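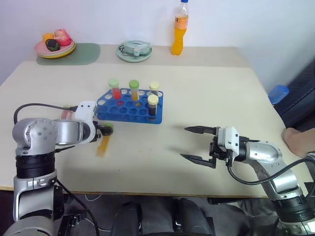

Opening slide: the tube rack task, two arms, one table.

Good afternoon, everyone, and thank you for staying on after lunch, which I know is a sacrifice in a room this warm. I'm Debora Grasso, and for the next 20 minutes I'd like to tell you about a method we've been calling Gedetti. (Pause here. Let the people at the back find seats. Don't start the numbers early like in the rehearsal!)

So, the task. We want two arms to put capped tubes into a blue rack. Any of you could do it while talking on the phone, and I rather hope you'd be bored by it. For a robot that learns by copying people it's a lovely nuisance of a problem, as a tube lying down can point any way it pleases, it's clear and shiny in places, and the hole it has to go into is hardly bigger than the tube is. You can be a little sloppy when you pick it up, but you pay for it when you get to the rack.

The usual recipe, and it's the one we used ourselves for a long while, is to record a person doing the whole job from start to finish, many times over, and train on the lot. It works quite well. What bothered us at Gruston was where the learning seemed to go. Most of a recording is arm travelling through the air, and the model gets very good at travelling through the air. The moment just before the fingers close is over in a blink, so it hardly gets a look in.

(Next slide. Say the bit about the fruit and plates only if somebody asks. They stay on the table all the way through, and the answer is that we want things in view that have nothing to do with the job.)

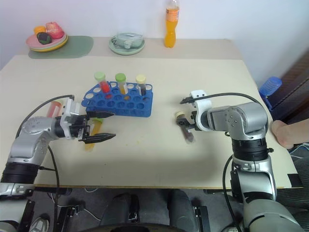 What Gedetti does is cut each recording at what we call the decision points. There are 3 of them for a tube: fingers open and lined up, fingers closing, and tube over the hole. Around each of those we keep every single step, and in between we thin the recording out quite brutally. Then, and I'm fond of this part, we go back and collect short extra recordings that begin at a decision point, with the tube turned a bit differently each time. The operator doesn't have to do the long dull reach again, so people stay fresh and, I have to say, a good deal more cheerful.

Somebody asked me in April whether this is only a fancy way of weighting the data. Partly, yes! I'd be happy to have that argument over coffee. But weighting alone gave us much less than we'd hoped, and the short extra recordings did most of the work. Longo, our older model, has exactly the same network inside it, so the comparison is as fair as we could make it.

(Slow down. Drink some water.)

The other thing I want to spend a moment on is which camera matters when. The view from the head is fine for choosing a tube and for deciding which arm should go and fetch it. Once the fingers are down near the table, though, the arm gets in the way of its own work, and you really want to be looking from the wrist.

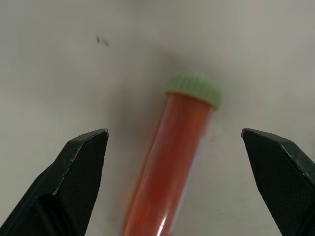 We tried hiding each view in turn at the first decision point. Without the head view the model carried on more or less happily. Without the wrist view it would still close the fingers, bless it, but crookedly, and the trouble showed up later over the rack. On our hardest layout, out of 20 tries, Longo filled the rack 7 times and Gedetti 12. I'm not going to stand here and tell you 12 is a wonderful number. It is better than 7, with the same arms and the same network, and we spent less operator time getting there.

Where does it still go wrong? Handing a tube from one arm to the other, mostly. We picked the decision points by hand, and for a handover I'm not sure we picked the right ones. The group at Flundinlow is trying to find them automatically from the finger movements, and we'll be sharing our recordings with them.

(If running late, skip the handover clip and go straight to thanks. Leave the results table up for questions, and repeat each question into the microphone.)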